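Home | Shop | Bar Soaps | Dish & Laundry | Wholesale | Contact

Print this page | E-mail to a friend

Lisovard Dish Block – unscented

Hard dish soap in a block. Cut by hand, so sizes wander a bit. Sold by weight, not by piece. Back in stock since February, same recipe as before, new wrapper (plain paper, no more string – the string kept getting caught in the tape gun).

What it is: coconut oil soap with a little washing soda. No dye, no perfume. Makes a quick foam, rinses off clean in soft water. In hard water you will get some film on glasses, a splash of white vinegar in the rinse takes care of it. We say this on every order slip and still get the e-mails.

How to use: wet the brush or sponge, rub it on the block, wash. Don't leave the block sitting in water or it goes to mush. Keep it on a rack or a dish with holes. For baked on stuff shave a little into the pan with a knife, add hot water, leave it while you eat.

One block lasts Teresa Coelho in our packing room 19 weeks, two people, no dishwasher. Carolina Brandão has three kids and goes thru one much faster. So it depends. 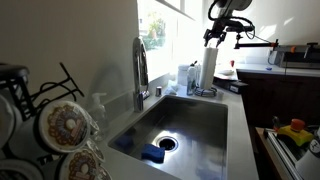 Stainless sink with blue sponge.

Fine on stainless, enamel, glazed plates, glass, plastic tubs. Not for aluminum pans – the washing soda turns them dull and gray and it doesn't come back. Not for cast iron unless you plan to season it again. Silver plate, please don't. Wood boards OK, rinse and stand them up to dry.

Also good on shirt collars, and on paint brushes if the paint is water based. Gonçalo Henriques uses it on his bike chain. We don't recomend that but he's happy.

Hands: it is a strong soap and it will dry your skin if you wash up three times a day. Wear gloves or get the Woo hand balm, see Bar Soaps page.

Sizes

Single block, paper wrap
Half bar, uncut, for people with a good knife
Offcuts bag – odd ends, same soap, cheaper. Goes fast, one bag per order
Shop case, loose, 131 blocks, wholesale accounts only

The Tumotow soap dish fits the single block. Does not fit the half bar, whatever the old listing said. That was our mistake, the old listing is gone now.

Shelf life: keeps for years somewhere dry. Gets harder and a little smaller with age, works the same. White powder on the outside is soda ash, harmless, wipe it off or ignore it.

Last batch was 2,350 blocks and almost 2,000 are already spoken for by shops. If you want the single blocks order soon, next pour is not on the board yet. Amândio Macedo is waiting on oil.

Orders in before 11 a.m. go out the same day. After that, next working day. Returns OK if the wrapper is still on. Wholesale questions to Benvinda Mota, use the contact form and put your shop name in the subject line.

See also: Jisach laundry flakes, bottle brush, drying rack

Print this page | E-mail to a friend

Back to Dish & Laundry | Top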